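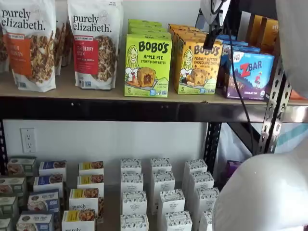
Pendham Dog Foster Network
Home Safety Checklist for New Foster Homes, with our comments

Welcome, and thank you so much for opening up your house to a dog who needs one! We go through this list with every new foster home before a dog arrives, and again after the first 60 days. Please don't scrub the place on our account. We have dogs too, and we know what a kitchen floor looks like at dinnertime. Mark each line Yes, No or Working On It, and write as much as you like in the margins.

FENCE AND YARD

1. Fence is at least four feet high with no gaps at the bottom.
Comment: Walk the whole line, slowly, and push on it as you go. Small dogs find places you would swear a cat couldn't get through. At the Pelbridge Road house we found a loose board behind the compost bin that the family had walked past for years, and it took two screws to fix.

2. Gates latch on their own and can be locked.
Comment: If the meter reader or the lawn service comes through the side gate, hang a sign on it. We have a stack of them and will happily bring you one.

3. No cocoa mulch, slug bait or open bags of fertilizer.
Comment: Move these up high or out to a locked shed. Working On It is fine here, as long as it's done before pickup day.

DOORS AND ENTRY

4. There is a second barrier between the front door and the street.
Comment: A baby gate in the hall does nicely. Shy dogs bolt in the first week more than at any other time, and the pizza delivery is usually when it happens.

5. Slip lead hanging by every outside door.

KITCHEN

6. Trash can has a locking lid or lives behind a door.

7. Food is out of reach, and that includes the low pantry shelves.
Comment: Raisins, grapes, chocolate, onions, macadamia nuts and anything sweetened with xylitol are the big ones. Please check labels on trail mix, sugar-free gum and peanut butter. Don't forget purses and school backpacks, which tend to get dropped right at nose level (ask us about the Sutanto litter and the lunch box sometime, everybody was fine in the end).

8. Cleaning products are behind a childproof latch.

LIVING AREAS

9. Cords are tucked away or covered.
Comment: Puppies and young dogs only, unless your foster turns out to be a chewer, and then please do it that same evening.

10. A quiet spot is set up with a crate or bed.
Comment: Pick a corner where people don't walk through. A blanket over the top helps many dogs settle, though a few hate it, so try it both ways.

11. Houseplants checked against the toxic list in your folder.
Comment: Lilies are the one to ask about if you also have cats. Sago palms have to go to a neighbor's house, no exceptions, even the cute little ones.

RESIDENT PETS

12. Vaccinations current for every dog and cat in the home.

13. Separate feeding places are ready.
Comment: Behind closed doors for the first two weeks, please, even if your own dog has never growled over a bowl in her life.

PAPERWORK AND EMERGENCIES

14. Vet and after-hours clinic numbers are on the fridge.

15. Foster tag is on the collar before the dog leaves the car.
Comment: Ukis, who prints our tags, usually needs around 90 minutes on a Saturday, so ask for yours first thing in the morning.

16. Signed copy of this checklist returned to us.
Comment: Drop it through the slot at 131 Pendham Street or hand it over at pickup.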